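Search this site Go

Zorulcombe Technical College
Robotics Practical, Unit 4: Parallel grippers and hand-held demonstration
Handout revised 8/21/19. Unit tutor: Remedios Enriquez. Bench technician: Nestor Soriano.

4.1 Purpose of the session

Students record demonstrations with the hand-held gripper and prepare the recordings for the replay exercise in Unit 5. The marks for this unit depend on the quality of the recordings and the log sheet. A failed grasp, properly logged, is marked the same as a good one.

Work in pairs. One student holds the tool and the other keeps the log. Change over at the halfway point.

4.2 Terms

Stroke: the distance between the inner faces of the fingers when fully open.
Approach: the part of the motion before either finger touches the object.
Contact: the first sample at which a finger touches the object or the bench.
Episode: one recording, from the start key to the stop key.

The tool has no motor. The fingers are moved by the trigger, and the camera is fixed to the body of the tool, so the fingers keep the same place in the view while the bench moves past them. This matters when you come to label contact. Finger position in the picture tells you how far the trigger is pulled. It does not tell you where the tool is in the room.

4.3 Bench check

Before the first episode, hold the tool over the bench with the trigger released and look at the live view. Both fingertips must be visible, with clear bench between them. Check the finger screws by hand. If a finger rocks on its mount, stop and see Mr Soriano. Do not tighten it yourself, as the finger offset has to be measured again afterwards.

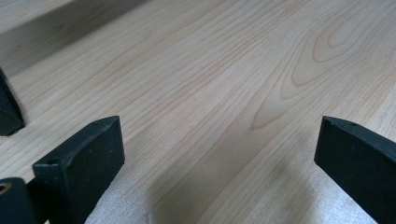 Fig. 4.1. Tool view, fingers apart over the wooden surface. White padding at the lower edge.

Soft material is harder to label than a rigid block. It deforms before it moves, and a pale sheet gives little contrast at its edge. Use the first visible change in the outline of the material as the contact sample, and write "soft" in the remarks column. Shadows from the fingers reach the surface before the fingers do and must not be labelled as contact.

Wood grain is useful to the tracking software when it is in focus. Long parallel lines are less useful than curved figure, as a shift along the lines is difficult to detect. If tracking is lost over straight grain, turn the tool slightly and begin the episode again.

4.4 Recording

Each pair records 50 episodes. Approach at a steady speed and pause before closing the fingers. Keep your free hand out of the view. Discard an episode only if the start key was missed.

The January group at the Primthorpe site submitted 1,889 episodes, of which 401 were returned for missing contact labels. Returned episodes carry no marks until corrected.

4.5 Submission

Copy the episode folder and the log sheet to the Sison drive under your pair number. Use the Grikurard template for the log, without adding columns. Submit 2 further paragraphs on one episode where the two of you disagreed about the contact sample, stating which label was kept.

Related items
Unit 3: Finger geometry and friction
Unit 5: Replay on the bench arm
Log sheet template (Grikurard)
Sison drive: access and folder names
Marking scheme, Units 4 to 6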